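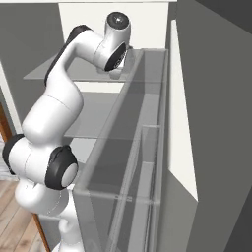

Trade shows should publish their rules before they sell the floor

Opinion

The Mandstead electronics show has been running since 1991, and for most of that time getting a stand was simple. You filled in a form, paid a deposit and turned up with your banners. If the organiser didn't want you there, you found out by letter, usually a year ahead.

It doesn't work like that now. In April the organiser told a number of exhibitors that their bookings were "under review". Some had already paid in full. The email gave no reason and no date for a decision, and it asked people not to contact the bookings desk while the review was under way. One of the companies caught up in it was Lurkska, a small maker of network testing gear that has taken the same corner stand in the Buckley Hall for years. It got its booking back nine days before the doors opened. By then its freight slot had gone to someone else.

I don't object to organisers turning companies away. A trade show is a private event and it can choose its guests. There are good reasons to refuse a stand: unpaid bills, unsafe products, sanctions, a history of selling things that don't exist. What I object to is doing it under rules that exhibitors can't read.

The current contract runs to several pages on carpet, power and the height of signs. On the question of who can be removed, and when, it has one sentence. The organiser may cancel any booking "where it considers this to be in the interests of the event". That could mean anything. A large phone maker can live with it, as it has lawyers and a marketing budget that will absorb a lost week. A firm of eight people can't.

Look at what a small stand costs. Floor space is the part everyone talks about, but it is often less than half the bill. There are flights, hotel rooms booked at show prices, printing, insurance and the hire of a screen that would be cheaper to buy. One exhibitor told me the non-refundable extras came to around $3000 before anyone had packed a bag. The organiser's refund covers the floor space and nothing else.

There is a counter-argument, and the organiser makes it often. Events move quickly, governments change their lists with little notice, and a fixed rule book would tie its hands. I accept the first two points. The third doesn't follow. A published rule can still allow for an emergency. It only has to say who decides, how long they have, and what happens to the money.

Raludness, the much smaller software and hardware fair held up the coast, already does this. Its policy fits on two pages. It lists the grounds for refusal, gives a cut-off of six weeks except where the law requires otherwise, and pays a fixed share of travel costs if the fair breaks its own deadline. Last time it had 123 exhibitors. Mandstead has more than 700, with the staff to match, so I can't see why the bigger show would find it harder.

Visitors should care about this too. People pay for a badge on the strength of the exhibitor list, and that list stayed unchanged on the Mandstead website all through the review. Buyers set up meetings with companies that might not have been there. A note beside the affected names would have taken someone ten minutes to add.

Bookings for the next show open soon, and regular exhibitors get first pick of the floor in return for an early deposit. My advice is to hold off signing until the cancellation clause has been rewritten. Ask for a deadline and ask for it in the contract. If enough of the smaller firms send back the same marked-up page, the organiser will have to answer it, and it would be better for everyone to have that argument now than in the last fortnight before the show.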